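Can a Machine Put the Groceries Away? Some Observations on Household Chores

Print this post | E-mail this post

Readers of this blog have asked, with some regularity, whether a machine may soon be expected to clear a kitchen counter. I have put off a reply for several months. My view has changed twice in that time, and I wished to set it down once it had settled.

The question was raised again in October, when my former colleague Custódio Pinheiro gave a short talk at Prata on what he calls "small lifting." By this he means the ordinary work of picking up one item and putting it in another place. Much of a household's labor consists of this, as does a good part of the work at a packing bench. The talk lasted 20 minutes and the discussion that followed it was considerably longer.

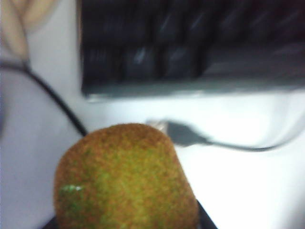 Small lifting is difficult for machines chiefly on account of the variety of things to be lifted. A shop floor may be arranged so that every part arrives in the same position, and for such work the matter was settled long ago. A household offers no such arrangement. Fruit is a fair test of the problem. No two pieces have the same outline, and the softness of a given piece cannot be judged from its color. A kiwi with its coat of short brown fuzz is held by a person without any thought at all, and the same person will move a cable out of the way with the back of the hand while reaching for it. On a desk where a USB plug lies pointing at the fruit and a keyboard sits close behind, a machine must first settle which of these things it has been asked to pick up. It must then close its fingers firmly enough to hold the fruit and gently enough to leave it fit to eat.

I do not wish to understate what has been achieved. At Nerberg, where I was employed for 7 years, we considered it a good result when an arm could place 300 identical caps in a tray without a stoppage. The caps were rigid and they were delivered by a chute. Had anyone proposed that the same equipment be given a piece of fruit and a cluttered desk, the proposal would have been declined at the first meeting. It is now regarded as a reasonable exercise.

Custódio and I disagree on what follows from this. He holds that the hand is the principal obstacle, and that a gripper with 2 stiff fingers will always be a poor substitute for a palm. I am inclined to place the difficulty elsewhere – in the judgment that comes before the grip. A person with a pair of kitchen tongs can put away most of a bag of groceries. The tongs are no better than a gripper, and the work is still done.
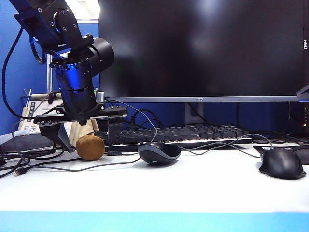 The arm over the desk, with the gripper above a small round item and the keyboard and mice close by.

There remains the matter of speed, on which the firms concerned are often silent. Bistness and Fakari have both invited inquiries from households, and I have read the material of each with care. Neither states how long a single item takes from start to finish. A chore that must be watched has not been taken off anyone's hands, and I would ask any supplier for that figure before asking for the price.

My present answer is therefore a limited one. For repeated work with uniform parts, a machine may be relied upon. For sorting mixed items at a bench, it may be tried, provided that a person is within reach. For the kitchen counter I would advise readers to wait, and I intend to return to the subject when I have seen a full bag unpacked, eggs included.

Print this post | E-mail this post

Recent posts
Why I Still Fold Towels by Hand
Notes on the Robot Vacuum and the Hall Rug
Dishwashers: An Early Success Reconsidered
What a Packing Bench Can Teach a Kitchen
A Reply to Readers on Window Cleaning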